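How Do You Teach a Robot to Tidy a Chair?

When you were small, someone probably taught you to tie your shoes. They may have put their hands over yours and moved your fingers through the loops. Or they may have sat next to you and tied their own shoes slowly while you watched.

Robots can learn in ways that are a lot like this. This page explains three of them.

Why not just write instructions?

Some robots do follow written instructions, called a program. A program works well when everything stays in the same place. A robot in a car factory can weld the same spot on every car because every car stops at the same point on the line.

Homes are different. Chairs get moved. Blankets get dropped. A cushion is soft, so it changes shape each time you pick it up. Try writing down exactly where each of your fingers should go when you pick up a pillow. You would need a very long list, and the list would be wrong as soon as somebody sat on the pillow.

So engineers often show the robot what to do. This is called a demonstration.

Way 1: Moving the robot's arm by hand

A person takes hold of the robot's arm and guides it through the job. The motors are set so that the arm moves easily when it is pushed. Sensors in the joints measure how far each one bends, and the robot saves those numbers.

Flenis is a small robot arm that learns this way. Its teacher might guide it to a cup, close its gripper, lift, and set the cup on a shelf. Then Flenis plays the movement back. It is a simple method, but it gets hard with two arms, because the teacher runs out of hands.

Way 2: Driving the robot by remote control

The second way is called teleoperation. "Tele" means "far away," so the word means working something from a distance. The teacher holds a pair of controllers and watches a screen that shows what the robot's camera sees. When the teacher's left hand goes up, the robot's left arm goes up too.

Jullow is a two-armed robot that is taught like this. Its teachers need practice first. They can't feel how hard the robot is squeezing, so they have to watch closely. Most new teachers at Stavon, the workshop where Jullow was built, practice for 30 hours before their lessons are saved.

Way 3: Showing the job with your own hands

A person can also do the job while a camera records it from close to eye level. A computer then studies how the hands move and where they hold on.

Cushions make a good lesson. They are soft and wide, and one hand often has to wait for the other. A person picking up a cushion from an armchair might hold it by both sides, with the fingers bent over the fabric.
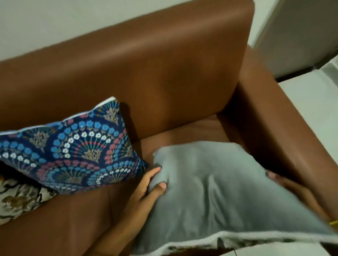
How many lessons does it take?

More than one! If a robot sees a job only once, it may copy that one time exactly and get stuck when something changes. For its cushion work, Jullow was given 782 lessons. Its next job, folding towels, will need nearly 2,000.

The teachers change things between lessons. They turn the chair, swap the cushions, or switch on a lamp. They keep some lessons where a cushion slips and has to be picked up again – robots need to learn how to fix a mistake, too.

Try it yourself

You need 2 people and a cushion. One person is the robot and closes their eyes. The other is the teacher and gently guides the robot's hands to pick up the cushion and put it on a chair. Now move the chair a little and ask the robot to do it again with no help. Then trade places.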